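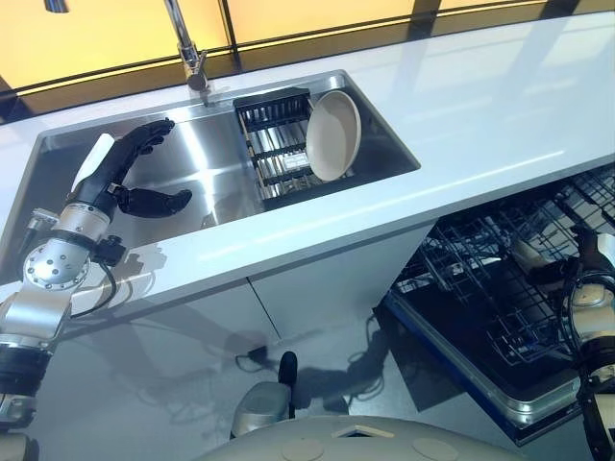

## Handing the staff kitchen dishes to the robot

Written for the Condavlow office, after the September rota collapsed under the weight of its own colour coding. From October the robot does the dishes in the second-floor kitchen and we do everything around the dishes. Expect to feel supervised for a week or so.

### Before you start

- Scrape your plate. The robot has two very good hands and no opinion about lasagna.
- Put dirty things in the sink. "Near the sink" was a popular category under the old system and has been retired.
- Leave the dishwasher door to whoever is on shift. Torben Wiegand has a list of reasons, and he will read it to you.

### Running a load

1. Check the floor between the cabinets and the dishwasher. Cables live there. Step over them, and don't tidy them.
2. Open the dishwasher door all the way and pull the racks out.
3. Start the job called Kingi on the tablet. (There is also one called Kingi 2. Leave it alone.)
4. Stand back past the tape and find something to do with your hands. This is the hard part. 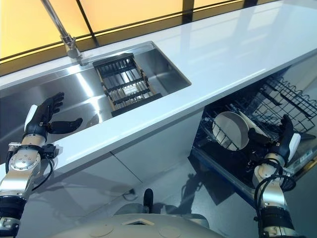
*Right hand at the lower rack, left hand over the sink.*

5. When the tablet chimes, look over the racks. Plates should stand upright between the tines. If one is leaning on its neighbour, fix it after you press Pause — the order matters.
6. Add detergent, close the door, sign the sheet.

A load takes 12 minutes to stack. Mulugeta Gebru can do it in 7 and has mentioned this at two separate staff meetings. He is also now the person we call when it stops, so his time in the kitchen has gone up.

### What has changed for you

The rota had 13 names on it. The shift lead list has 9, and the other four have been moved to restocking, which they describe as a promotion. Your turn is shorter, but you can't do it with your headphones in any more, and you can't put it off until 4:30 and hope.

The black rack in the sink causes the most arguments.

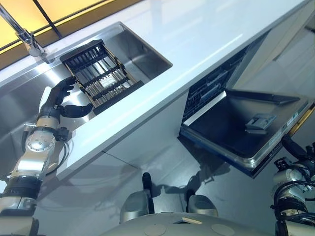
People used to shove it wherever there was room, and we all reached around it. Now leave it inside the basin and stop hanging tea towels on it. If a job stops at the rack, press Pause, straighten it, step back and press Resume. If it stops twice, write it in the Grolgate log with the time and what was in the sink. "It's sulking" is not a fault code, though it has been entered as one.

Mugs with someone's name on them still get washed by that someone.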